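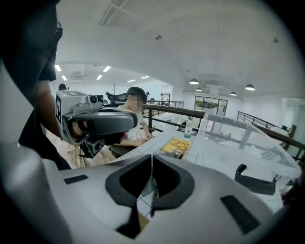
Two of the grippers at the gridded table, upstairs at Purstead.

Jandach hand gripper: questions we keep getting
Updated 10/14/25

What is it?
A gripper you hold and work yourself. You do the job, it records how the fingers moved, and later on an arm (ours is called Minami) gets to have a go from the recordings. Built in a shared workshop, evenings mostly. No kit to buy, sorry.

Do I need a robot arm to start?
No. Gripper, table, something to pick up. We had no arm till last December.

How long does one take to build?
About 30 hours if the prints come out. First one was way longer, we glued the fingers in the wrong way round. 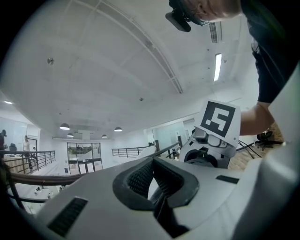 Budget for reprints too. The housing warps at the thin end if your printer sits in a draught, and a warped shell pinches the cable. Brim on, door shut, leave it alone till it's cool.

Which fingers?
Soft ones. Ribbed on the inside grips better than smooth. Cloth needs the curved pair with the holes, they bend more and don't skid off the fold.

What are the black and white squares for?
So the software knows where the gripper is. Print them matt. Glossy ones catch the ceiling lights and you loose tracking halfway through a lift.

Can I use any table?
Pretty much. Pale top, grid lines if you can be bothered. Ours is white with a black grid. Wobble is worse than colour.
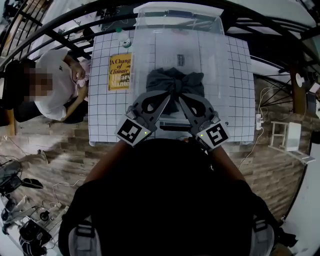 How many recordings before it's any use?
Cloth took us 171, and it still drops corners. Books were easier. Start with books.

Why does mine drift?
Loose camera screw, nine times in ten. Otherwise a bent marker. Check both before you touch the settings, we wasted 3 evenings on settings.

Can two people record at once?
Yes. Give each gripper different markers and don't cross wrists. Agree who lets go first, out loud, then do it the same way evry time.

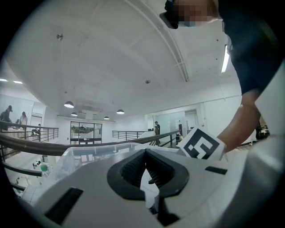
Caradog Hopkin wrote in to say two-handed was where his went wrong: both grippers had the same marker number, and the log had one of them jumping a foot sideways. Check the numbers, he says, before you print a whole sheet.

Where are the files?
On the Pasta share, folder 8. Ask Yae Ichikawa for the login.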